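Cereal going stale in the pantry - what do you store it in?
Forum: Kitchen and Pantry

Plulidis
Posted November 4, 2021
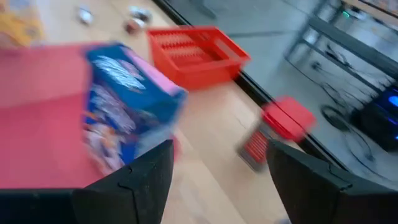

We moved up to the coast in April and nothing stays crisp any more. Biscuits last a couple of days and the muesli is worse. My partner wants to tip everything into plastic tubs. I'd sooner leave it packaged, partly so the kids can find what they want without opening every lid. They go straight for a blue cereal box with a bit of pink up the top, and they won't look twice at a plain tub. Is there any way to keep it fresh in the original packet, or do I give in and buy the tubs? The set at the shops was $84.

Flatby
Tubs. I've been in Cairns for 27 years and cardboard does nothing up here. Get ones with a rubber seal and a clip on each side. Cut the name off the box and sticky tape it to the front, kids sorted.

Mikuš
Disagree, you don't need to spend $84. Squeeze the air out of the inner bag, roll it down tight and put two pegs on it. Ours goes 24 days like that and we're not exactly dry either.

Flatby
24 days in the wet season? Pull the other one.

Mikuš
I'm in Coffs, so no, not a proper wet season. Still humid. Pegs work if people roll the bag properly, and mine do because I go crook at them.

Jorkero
Fridge. Takes up room, but I keep the oats and the open cereal in there and haven't had weevils since. If it's already soft, spread it on a tray in a low oven for a few minutes and let it cool before you put it away.

Plulidis
No room in the fridge - it's full of school lunches. Will try the pegs this week and see how we go. Pack of 36 at the hardware shop was cheap enough.

Flatby
See you back here for the tubs in January.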